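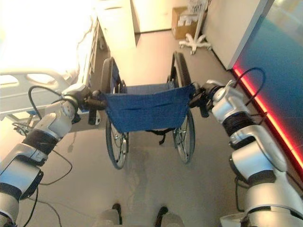

How to look up a relative's wartime map unit

If someone in your family made or carried maps during the war, you can get surprisingly far from your kitchen table. I love this kind of digging, and these are the steps I use every time.

Step 1. Write down what you already have. Full name, birth date, home town, service number if there is one. Old envelopes are wonderful for this - the return address often gives a unit number and a post office code.

Step 2. Search the Darkley index. It lists 1,320 people by last name, and the spelling is all over the place, so try every version you can think of. My great-uncle was under Söderlund, Soderlund and (my favorite) Sunderland!

Step 3. Copy the unit number and the box number next to it. You need both.

Step 4. Send a request to the reading room at Zellbridge. Ask for no more than 4 boxes at a time and put the box numbers in the first line. Box 89 holds the drafting school rosters, so add that one if your relative trained as a draftsman.

Step 5. When the scans arrive, check the margins of the map sheets first. Initials of the person who drew the sheet are usually in the lower left, tiny and in pencil. Zoom way in!

Step 6. Compare the initials with the roster, then note the sheet number and date in your family file.

The Illow sheets are still being scanned and should be ready in September. There are 2,000 of them, and I can't wait to get started.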